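Olar (tabletop arm project)

Olar is a home-built setup for picking up small, soft things with a robot arm and putting them somewhere else without squashing them. It lives at the Kastcombe shared workshop, on the big white table near the back, and I've been working on it on and off with Wanting Du and Hanyu Yao. I wrote most of this page, so if it sounds like me talking, well, it is me talking. Fix whatever you like!

Background

The whole thing began in June, when Wanting wanted to sort berries from her garden and I wanted an excuse to learn motion planning (I'm a bike mechanic by day, so this was all new to me). We bought the arm secondhand and spent a couple of weeks just getting it to home properly. The name comes from a typo in Hanyu's first config file, and by the time we noticed, it was in 13 different places and we left it.

The arm and gripper

The arm is white, with a two-finger gripper on the end. The fingers are black and jointed, and they open wide enough for most fruit you'd want to eat in a bite or two. They were made for gripping harder stuff, so most of our trouble has been getting them to close gently. The software side is a pile of Python we call Hulleo, which handles the waypoints, the finger opening and the logging. It's 957 lines at last count, and I'd guess a third of those are me printing things to the screen.

The basic task is one strawberry, one plate. The gripper comes down open over the berry, closes, lifts, swings over to the plate, lowers and lets go.

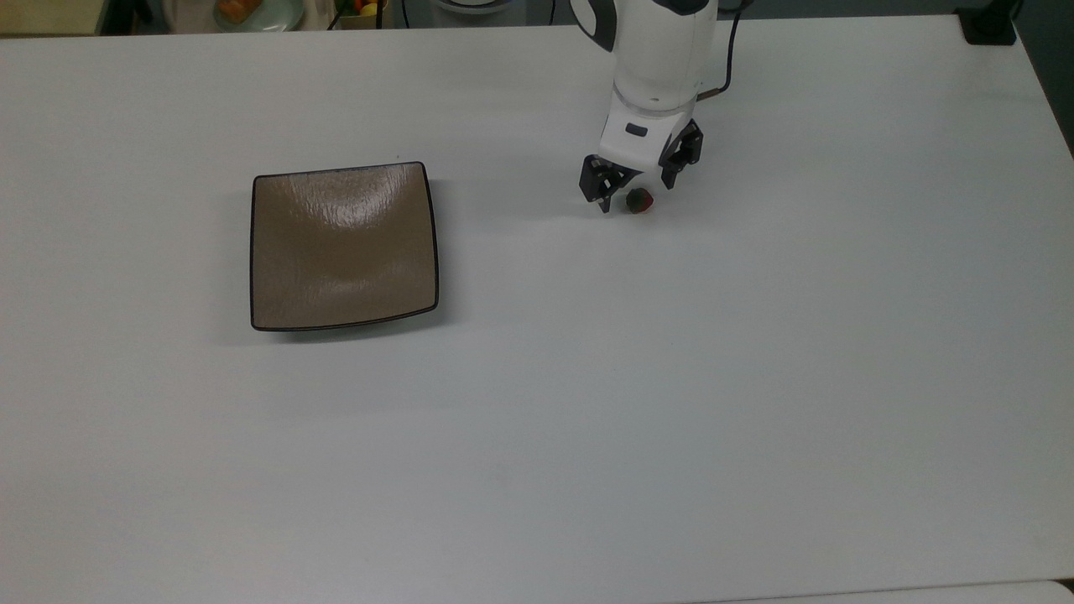 Height is the fussy bit. If the fingers come down too far they scrape the table, and if they stop short they pinch the top of the berry and it squirts out sideways (Wanting has found one under the drill press). We now set the table height by hand at the start of every session, with a strip of paper under one fingertip, and save it to a file called Panicker, named after how I sounded the first time the arm went down too fast. Hulleo won't run without it.

Shiny dishes gave us grief too. Our early plate finder looked for a bright blob, so any glare on the glaze would drag the drop point off center. Hanyu rewrote it to look for the rim, and that works a lot better on plates with a dark edge.

Running it

Keep the speed at 20 percent until you've watched a full cycle, and keep one hand near the stop switch. Please wipe the table afterward! Strawberry juice dries like glue and the next person may be using it for paper patterns.

Known problems

Very ripe berries still get dented. The arm's cable tugs a little on long reaches to the left, and we haven't found a good way to route it. Grapes roll. Rhiannon Gronow is trying softer fingertips cut from silicone baking mats, and her notes are in the project binder under "squish."

Last edited 19 November 2021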